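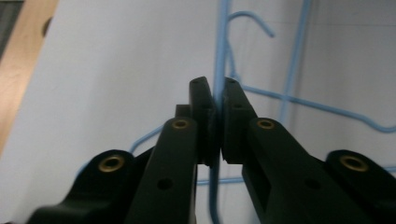 Small wins, September

1. The Plokavton grocery app sent me a coupon for $9 off any order, no minimum. I bought $9 worth of peanut butter and paid with a straight face.

2. My dentist's office has a raffle jar. I have dropped my name in it at every cleaning for years, and this month they called. The prize was an electric toothbrush, so I suppose they had a type of winner in mind.

3. Bikidow gave out 500 bonus points for updating my mailing address. I haven't moved. I took "Street" down to "St." and the points showed up before lunch.

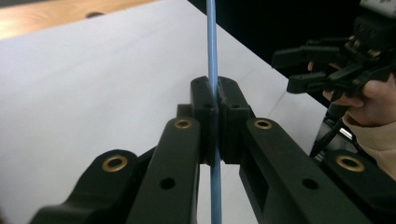
FREEBIES & REWARDS

4. The points balance is now 1000, good for a movie ticket or a tote bag. I own enough tote bags to carry my other tote bags, so the movie it is - a matinee, with popcorn from home in a coat pocket.

5. The Plaltelora credit union paid me $200 for opening a checking account and leaving it alone for a while. Leaving things alone is my strongest financial skill.
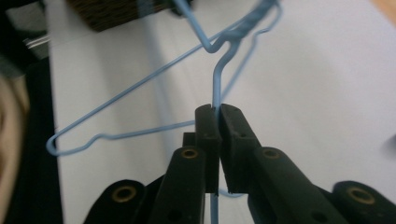
I did have to call them once, when the bonus didn't post, and I was on hold long enough to learn the flute part.

6. Free day-old rye at Vigfúsdóttir bakery if you show up at ten minutes to closing. I have now shown up four times. They've started slicing it for me.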